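Bitier gripper comparison

The Bitier gripper comparison was a bench trial of robot grippers carried out at the Ekstead workshop on a two-armed robot. It set a long-fingered parallel gripper against a shorter, padded design sold under the name Triltovus.

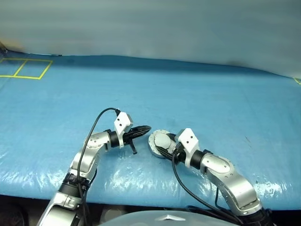 The trial was planned by Normand Fehr and Lucie Lavoie after the supplier of the Triltovus gripper claimed that it dropped fewer parts than any slender-fingered model in its price range. The claim came with no test method. Fehr wrote in the opening note that the workshop "would sooner have a dull number than an exciting one," and most of the later argument was over how dull the number had to be.

Setup

Both arms were fitted with the same gripper during a run, along with a white bracket at each wrist. The work surface was covered with blue plastic sheeting, parts of it marked off with yellow tape. Critics pointed out that glossy sheeting throws glare back at a camera and slides under a part more easily than rubber matting does. Lavoie accepted the first point and disputed the second.

Test parts included round, disc-shaped pieces with a flat rim, chosen for being awkward to hold by the side. A rim gives narrow fingertips something to catch, and a skeptic might say this tilted the trial toward the slender design from the start. The original plan had called for a wider mix of shapes. It was cut when the schedule slipped to March.

Method

Each gripper made 300 attempts, split between the arms. An attempt counted as a success if the part was lifted, held and set down without help from the operator. Darcy Caron ran the controller for all of the long-fingered attempts and Tanner Arsenault for most of the others – a weakness the report mentions only in a footnote.

Results

The long-fingered gripper failed 7 times and the Triltovus 9 times. The report called this "a modest advantage." Thabiso Ngubane, who reviewed the data for Lévesque, called it no result at all, noting that 3 of the Triltovus failures came from a single loose mounting screw. With those removed the order is reversed, though the gap is still too small to mean much.

Reception

The supplier stopped repeating its claim but did not withdraw it. A second trial with mixed parts and rotating operators was proposed by Ngubane. As of December 10, 2025, no results from it had been released.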